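Home | Notebook | Recipes | Stock list | Older entries

12 September 2026

Natural dye bench, walnut and madder

Picked up again with the walnut hull bath that has been sitting since the start of the week. The hulls are from the two trees behind the Punar building. They were green when they went in the bucket and have gone fully black. Strained through the coarse cloth first, then the fine one. The fine cloth clogged twice and I had to scrape it off with a spoon. Next time leave the bucket to settle overnight and pour off the top before straining at all.

Wool today was the Pacheco two-ply, undyed, in small skeins. I weighed out 450 g dry, scoured it with the plain detergent, and left it to soak while the bath came up. The soak water went yellow right away and smelled of sheep, so the scour they do before spinning is lighter than we thought. I gave it a second scour. The second water was nearly clear. Anyone using this yarn should plan on two.

No mordant for the walnut. We talked in April about whether alum changes it enough to be worth the trouble, and the swatches from then are still on the board by the door. Looking at them again this morning in daylight, the alum one is slightly yellower and that is all. The unmordanted one has not faded on the side facing the window. I am going to stop mordanting walnut unless somebody has an objection.

Bath temperature: brought up slowly and held at 55 C. The dial thermometer read lower than the glass one the entire time, and I went with the glass one. The dial one needs to be checked in ice water before anyone uses it for indigo. I put tape on it.

Skeins went in all together and I turned them by hand with the long stick. Pulled one early as a comparison, a second at lunch, and left the rest in with the heat off. The early one is a warm tan. The lunch one is a proper brown, a little reddish when wet. Both tagged with the stamped tags, which held up fine. The paper labels we used in spring did not, so the leftover paper ones can go in the recycling.

Madder

Set up the madder as well, in the enamel pot with the chip on the handle. Root is the chopped stuff from Vullau, the last of the bag. It is more woody than the previous bag and has a lot of pale pieces in it. I picked out the worst and ran the remainder through the grinder twice. Soaked it in cold water and threw out the first soak, which was mostly brown and yellow. The second soak is the one I kept.

Added a little chalk to the water. Our tap water is soft and the madder has been coming out orange every time we skip the chalk. It is in the notes from last year and I still managed to forget it on the batch before this one, so I have now written CHALK on the lid of the pot in grease pencil.

The alum wool for this was done ahead and kept damp in a bag. It had been in the bag for 3 days. No smell, no spots. It took the color evenly as far as I can see through the surface, but there is a lot of root floating around in there and I will not know until it is rinsed. I tied the root up in a stocking for the last batch and got a weaker red, so this time it is loose. The cost is picking bits out of the wool afterwards. The bits shake out once the yarn is dry, mostly, and it is best done outside.

I am holding the madder well under a simmer. It went over once in the spring when the burner stuck and we got brick brown. The burner on the left still sticks. Use the right one.

Onion skins

Not dyed today, only sorted. The sack from the kitchen had red and yellow skins mixed and some soft onion at the bottom that had to go out. Dry skins are now in two paper bags on the top shelf. There is enough yellow for one decent bath. There is not enough red for anything, so keep saving.

Wash test

Took the swatches from the last round and ran them through the wash test with the Jirnix soap, which is what most people buying the yarn will have at home. Cut each swatch in half, kept one half dry, washed the other 5 times and dried it flat between washes.

Walnut: no change I can see.

Madder on alum: very slight loss, a bit pinker. Acceptable.

Weld: no change in shade but the white cotton strip stitched to it picked up a faint yellow in the first wash. After that the strip stayed as it was. I think this was loose dye from poor rinsing on our side. The rinse log for that batch just says "rinsed," with no count and no note on whether the water ran clear. Please write down when it runs clear.

Logwood: went noticeably grayer. It was purple going in. The soap is more alkaline than the one we use here, and I suspect that is most of it. I would like to repeat this with our own soap next to it before we decide anything about selling logwood yarn. Until then the logwood skeins stay in the drawer.

Rinsing and drying

Walnut skeins came out around four. Squeezed, not wrung. First rinse was dark, second was the color of tea, and it took several more before the water was clear. Hung them on the rack by the back door with a bucket underneath. They look almost black wet. Going by the swatches they should dry to a dark, slightly cool brown.

I kept the walnut bath. It has plenty left in it and will do a second lot for lighter shades. It is in the lidded bucket under the bench, labeled, and it will stain anything it touches, the floor included. The stain by the sink is from last fall and has not moved.

To do

Check the dial thermometer.
Order madder, whole root this time if they have it, and grind it here.
Second walnut bath with the leftover gray fleece.
Repeat the logwood wash test with both soaps.
New gloves, medium. The larges keep filling up with water.
Get the left burner looked at or take the knob off.

Madder stays in the pot with the heat off until tomorrow morning. Lid on.
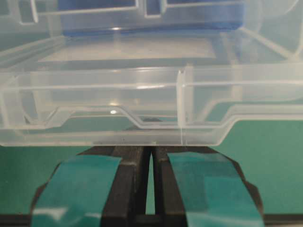

Clear plastic container, with blue showing through near the top.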